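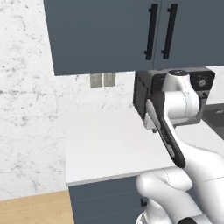

Checklist and comments by Jasper Verbruggen | Gripper trials | June

Search this site Search Go

Pre-run inspection, simulated kitchen, long-finger gripper

Scope: Fleltalus long finger against the Nekel short jaw, same arm, same counter layout, Dalora controller. 14 items on the full sheet. The ones that passed without remark are left off. Van Dijk asked for comments on the rest and these are mine.

1. Arm clear of countertop edge at start pose
Pass. The margin is thinner than I'd like at the elbow. I would not copy this start pose to a real counter without raising it first.

2. Finger clear of the appliance body
Pass with comment. The wrist sits right in front of the black appliance, and the long finger comes down at an angle near its lower left corner. The collision checker says no contact. The checker also said that last time, when the finger shape it was using turned out to be 3 mm shorter than the one on the drawing. Measure it again before you sign.

3. Target visible to the scene camera
Fail. From this view the wrist and gripper hide most of the appliance. The round knob on the front can be made out, and that's about all anyone needs for a nice demo, but I was told we were grading the approach. Add a second view from the left, over the open stretch of counter.

4. Upper cabinet handles outside the swept area
Not signed. The two black bar handles hang over the same part of the counter where the wrist has to turn. The sales sheet says the long finger "reaches around obstacles." Fine, show me the sweep. The Nekel jaw needs less room and nobody has explained to me why we're giving that up.

5. Finger pad matches the part on order
Open. The model has a slightly lighter inset along the finger. I have no friction value for it that came from a test. The number in the file is a round one, which makes me think somebody typed it in.

6. Joint speed limit set on controller
Pass. Set to 40 percent. Leave it there.

7. Stop command tested from both stations
Pass on the first, fail on the second. The second station took two tries - the first press did nothing that I could see in the log. Dalora calls this a display delay. I'd call it a fail until there's a log that says otherwise.

8. Same start pose used for both grippers
Fail. Of 23 comparison runs, the short jaw began from the old pose in all but the last few. Those success rates can't be set side by side, and I'd ask that the chart be pulled from the slides.

9. Knob turn force limit
Open. No limit entered. A simulated knob won't snap off, a real one will. Enter a value before anyone moves this to hardware.

Result: hold. Items 3, 7 and 8 to be redone. Items 4, 5 and 9 need an answer in writing. The setup takes around an hour to reload, so please change everything in one go - and save the old files under their own name this time.

Signed copy goes in the Van Dijk folder.

We use cookies to improve your visit. Accept all Manage settings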